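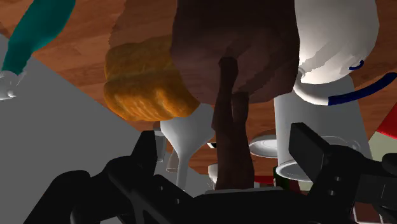
Re: [massawe-kitchen] Bread day and the shared shelf

From: Gitau Athumani
To: massawe-kitchen list
Subject: Re: [massawe-kitchen] Bread day and the shared shelf

Stella Urio wrote:

> Before October I would like us to settle two things. First, do we
> stay with one bread day or go to two? Second, the shared shelf.
> People are bringing in pots and cups from home and not labeling
> them, and then they get put away with the house things. I had to
> go through the whole shelf last time to find my own loaf tin.
>
> Also, the flour from Feden went up again. We paid 388 for the last
> order, delivery included. Is it time to try someone else?
>
> Stella

Stella,

Taking these in order.

I would stay with one bread day. The oven takes a long time to come up to heat, and the people who asked for a second day mostly wanted a later slot. We can give them that by starting the second batch at 2 in the afternoon. Anyone using that slot should have their dough shaped when they arrive. The first group needs to be off the tables by then, which has been a problem, so I suggest we put the finish time on the signup sheet.

On the flour, I called Skisodton. They mill to order and will deliver as far as the Destis turnoff, but not up the hill. Their smallest order is 33 bags. We don't have dry space for that many unless we clear out the back closet, and I am not in favor of storing flour next to the paint. Feden costs more but they bring it to the door and they take back torn bags. My vote is to stay with them through the winter and ask again in spring.

If anyone has baked with the Skisodton whole wheat I would like to hear how it behaves. A cousin of mine found it needed a good deal more water and a longer rest, but she bakes in tins and most of us don't.

The starter is fine. I fed it this morning and moved it to the taller jar. Please stop putting the lid on tight.
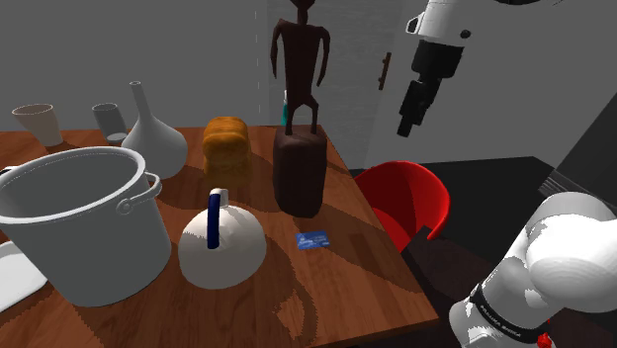 The shared shelf

My proposal is simple. House things go on the two lower boards. Anything from home goes on the top board with a strip of tape and a name on it. If it has no name by the end of bread day it goes in the box by the door, and it stays there until the owner comes for it. Pots, trays and cups all count, and so do bowls. Large pots that won't fit on the board can go under the sink, still with tape.

I have tape and a marker and will leave both on the hook with the aprons.

Stella, I did find a loaf tin behind the scale. It has a dent in one corner. If it's yours I'll bring it next time.

We have 53 addresses on this list and the same few people answer, so if you have an opinion on the afternoon slot or the flour, please send it before I place the next order.

Gitau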